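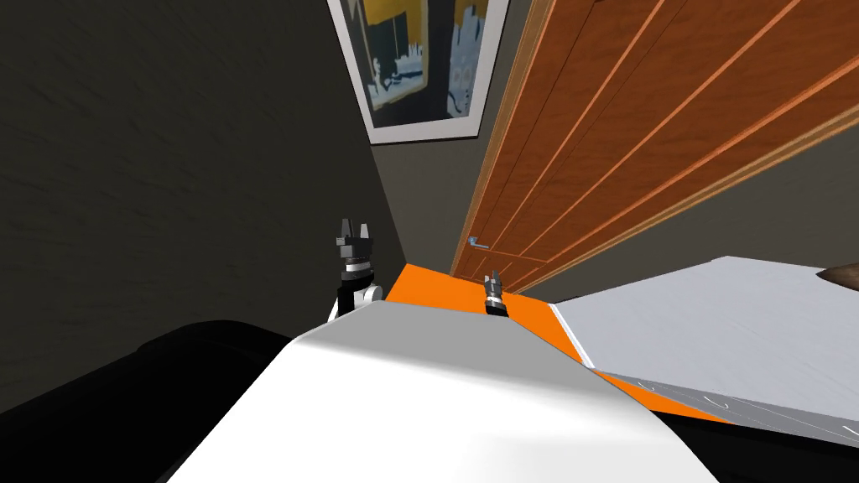

Framed picture on the dark gray wall, beside the wooden door.

Somport: Poems
by Hadiza Amadi
Sperling, paperback
Reviewed by Modupe Ajayi
1/28/22

Hadiza Amadi's second collection takes its title from a mountain pass that the speaker never crosses. She plans the trip in the opening poem, buys boots in the second, and spends the rest of the book at home in Givville, a mill town where her mother is selling the house. The pass comes up again in a few places, usually when the speaker is on the phone with a lawyer or a realtor.

The book is divided into 3 sections. The first, "Inventory," is the plainest and I think the best. Each poem is named for something in the house and gives its price. A sewing machine goes for 8 dollars. A set of encyclopedias goes for nothing, and the man who takes it wants help carrying it to his truck. Amadi writes these in short, unrhymed lines with very little punctuation, and she leaves out the speaker's feelings almost completely. In "Piano" the movers ask if anyone plays, and the poem stops at the question.

The middle section is one long poem, "Illgate Road," which runs to 456 lines. It follows a bus route from the edge of town to the hospital and back. Readers of her first book will recognize the method: overheard talk, street signs, bits of hymns, a weather report. Some of it is very good. The stretch where two women argue over the right way to store onions has a rhythm I kept hearing for days. The return trip is weaker. Stops we have already passed come around again with small changes, and the changes aren't always worth the wait. I would have cut a third of it.

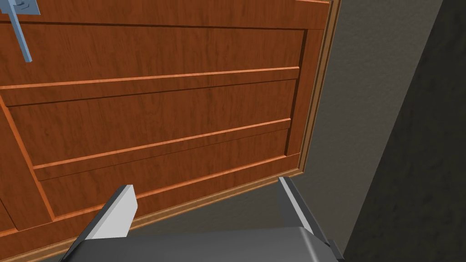 Wood-grain door with a metal lever handle.

The last section, "Keys," is made up of sonnets, or near-sonnets. Amadi is less at ease in the form than she is in the open lines of "Inventory." A few of the rhymes are forced, and "October, Final Walkthrough" leans on a closing couplet that explains what the first twelve lines had already made clear. Against that, "Locksmith" is as good as anything she has published. The locksmith has known the family for years and talks about the dead father as if he were out running errands. The speaker doesn't correct him. She pays, and he gives her back too much change, and she keeps it.

I had some trouble with the notes at the back. They take up several pages and identify the source of nearly every quotation, down to the hymn numbers. The poems don't need this much support, and a reader who turns to the notes early will lose some of the pleasure of not knowing who is speaking.

The physical book is well made. Sperling has printed 1,000 copies on heavy cream paper, and the wide page gives the long lines of "Illgate Road" room to run without breaking. The type in the notes is small.

Anyone new to Amadi could start here. Her first collection is more varied, but this one has a story to hold on to, and the poems in "Inventory" can be read in an evening. I would read them in order, then take "Illgate Road" in two sittings, with a stop at the hospital.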